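Tuesday, 9:30 p.m.

Folding again today. Siriporn wants the green sweater done over and over until we have enough of it, so that was my whole afternoon with the hand gripper. It starts flat on the yellow sheet with the arms out. Left sleeve in, right sleeve in, bottom up to the neck. With my own hands it takes a few seconds and I don't think about it. With two blue fingers I think about every part of it.

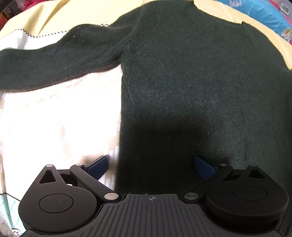
My count for the day was 56 folds. I threw out 11 where I lost the sleeve and had to go back for it. Sudheer says I should keep those, a machine ought to see what a dropped sleeve looks like. Siriporn says no. I put them in a separate folder and let them sort it out.

Clementina called at lunch and asked when she can get one for the shop. Cordeiro sends out 685 pieces in a normal week, mostly shirts and knits, and she is short a person again. I told her what I told her in June. The Bitesari arm on the bench can fold a towel if the towel is laid out square for it. Give it a pile and it picks up two things at once, or a corner and nothing else. She said her nephew does that too, and she still pays him.
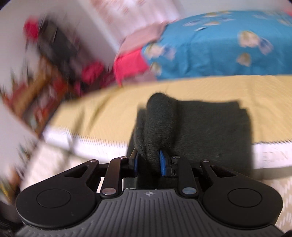 Fuzzy knits are the worst. On a cotton shirt there is an edge to find and it stays where you put it. With a knit you close on what you think is one layer and get two, and I can only tell because I feel it in my wrist. The arm has no wrist to speak of. Lovisa is working on a fingertip sensor at Viltton but it won't be ready before fall.

So can it do laundry yet? Towels, yes, slowly. Sweaters, no. Putting the sweater in the right drawer of the right person, I would not expect for years. 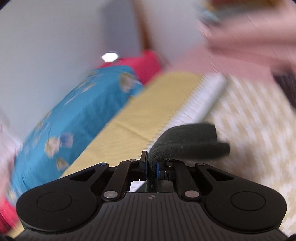

Green fuzzy cloth in the grip, yellow sheet behind.

Stopped at five with a sore thumb. Need to charge both batteries tonight and ask Siriporn if we move to socks next. I would like a day of socks.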